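Über uns

Die Flovonus GmbH entwickelt Lernverfahren für Roboterarme, denen eine Aufgabe nicht programmiert, sondern vorgeführt wird. Das Unternehmen beschäftigt 41 Mitarbeiterinnen und Mitarbeiter und wird von Janelle Calimlim geleitet.

Arbeitsweise

Unsere Bedienerinnen und Bediener steuern den Arm aus der Ferne oder führen ihn von Hand durch den gewünschten Ablauf. Jede Vorführung wird aufgezeichnet, geprüft und einem Aufgabenkatalog zugeordnet, der derzeit 199 Einträge umfasst. Für eine neue Greifaufgabe sehen wir in der Regel 1.000 Vorführungen vor. Ein Teil davon entsteht in der Simulation Jimura, in der Gegenstände des Alltags und der Werkstatt auf einem Teppich bereitliegen.

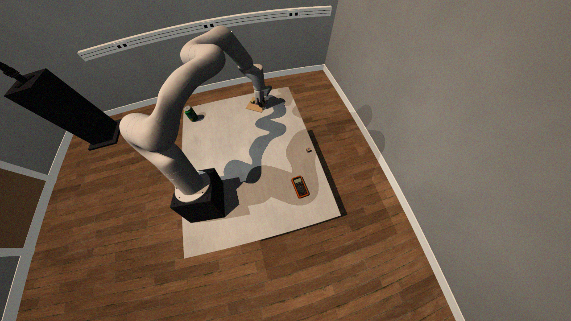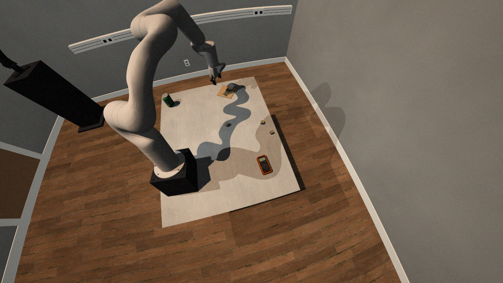 Jimura: simulierter Roboterarm mit Getränkedose und Multimeter

Ausbildung und Zusammenarbeit

Wer bei uns Vorführungen aufzeichnet, durchläuft eine Einarbeitung von fünf Wochen. Sie umfasst die Fernsteuerung, das Handführen am realen Arm sowie die Beurteilung fehlerhafter Aufzeichnungen. Seit Juli steht dieses Programm auch Beschäftigten unserer Partnerbetriebe offen.

Anfragen zu gemeinsamen Vorhaben richten Sie bitte an die Geschäftsleitung.

Stand: Montag, 22. Dezember 2025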